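Apr 17, 2012
By Detlef Teuber

What's inside a computer? The big green board!

Open up a desktop computer and you'll see it right away. One big flat board. It's called the motherboard. Everything plugs into it, or has a wire going to it. Most are green, some are blue or black, doesn't matter, the color does nothing.

First the boss. The processor, or CPU. A flat square about as big as a cracker. It does the math, millions and millions of little sums, all day long. It sits in a socket with a metal clamp and a lever to hold it down. Never pull the lever just to see! Tiny contacts under there, they bend or get dirty, and then it's goodbye computer.

Next, memory. Long thin slots, standing in a row. Memory sticks push down in them and the latches on the ends go click. Memory is like your desk at school. Stuff you're using right now goes on it. Turn the power off and the desk gets wiped clean, so save your homework frist.

Then the expansion slots. These are for extra cards. A graphics card makes the pictures for your screen, so games and cartoons and all that. Other cards do sound or networks.

And the little cans with round tops? Capacitors. They hold a bit of electricity and keep it smooth. Don't touch, even unplugged.

Where do you plug in the mouse? At the back edge. That's where the ports are, USB and the one for the network cable.

Kids in Ullby asked me how the parts talk to each other. Look close at a board and you find thin lines all over it. Those are copper, they work like roads. Some boards have more roads hidden in layers inside, like a sandwhich.

Want to look in one yourself? Ask a grown up. Unplug it, wait a while, touch some bare metal on the case so you don't zap anything. Then look with your eyes, hands behind your back.

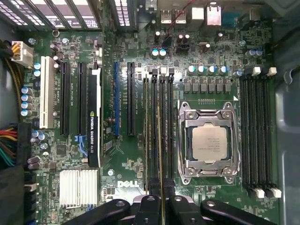
Next time, in October, fans and why computers get hot. Send me your questions before then, short ones please.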